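4.2 Home ice, travel and the third period

The belief that a club playing its second road game in as many nights will fold after the second intermission is among the sturdiest in hockey. Colour commentators invoke it, coaches deny it until they lose, and fans who have never had to sleep on a bus hold it most firmly of all. We tested it on 1000 regular-season games from the Pondura Senior League, a semi-professional circuit whose 20 clubs are spread widely enough to make travel a real grievance.

Each game was coded for rest, distance and score at the second intermission. Play-by-play records came from Mellex, the league's scoring contractor, whose definition of a shot on goal varied with the building and, we suspect, with the scorer's loyalties. The rink at Mindov was especially generous to its tenants. We therefore follow Salian in using goals as the primary outcome, goals having the advantage that both benches tend to notice them.
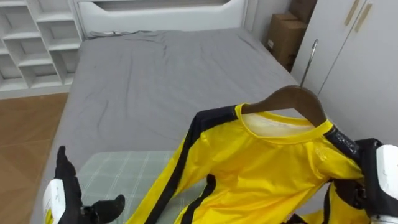
Figure 3. Yellow garment with black stripes and a ribbed collar, on a wooden hanger.

Trailing visitors without a rest day did score less often in the third period than trailing visitors with one. The difference was small, and it shrank further once we controlled for the quality of the goaltender at the other end. Clubs that employ a backup on the second night of a road trip are choosing to be worse at a position that matters a great deal, then attributing the result to tired legs. Removing games started by a backup left an effect that could be found with a large enough sample and a sympathetic reviewer.

Distance fared no better. The longest trip in the league, from Vik to Mindov, is spoken of by players in the tone other people reserve for dental surgery, and we had expected it to show up somewhere. It did show up, in penalties. Visitors who had made that trip took more minors in the opening 10 minutes, most of them for hooking and one, memorably, for an exchange of views with the timekeeper. By the third period their discipline matched that of everyone else. 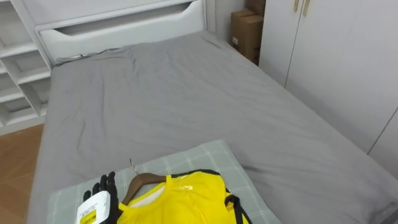 Overtime needs separate treatment. Under league rules it is played three-on-three, which rewards possession and punishes optimism, and too few games in the sample reached it on the second night of a trip to support much modelling. We report the raw results in the appendix and ask readers to resist them. One club won every such game it played, a record its general manager has described to the local paper as a matter of character. Our model describes it as noise.

Score effects were much larger than anything to do with travel. A club behind by two at the second intermission outshot its opponent in the third whether it had come by bus, by air or from across the parking lot. Leading clubs retreated, dumped the puck and called it defence.
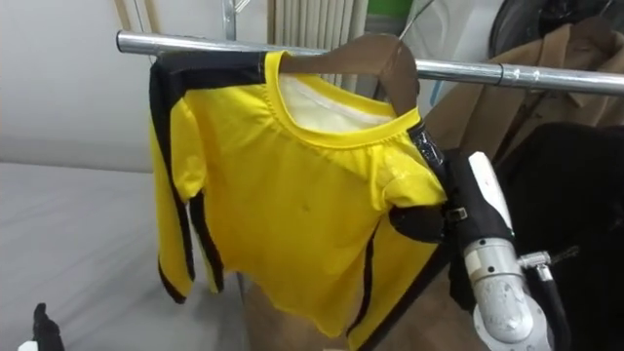 Two limitations should be noted. Rest was measured in days, so a matinee after a late game counts the same as one evening after another. We also have no information on injuries, which clubs in this league disclose as "upper body", "lower body" or, in one case, "body". Section 4.3 takes up the power play, where the folklore holds up rather better.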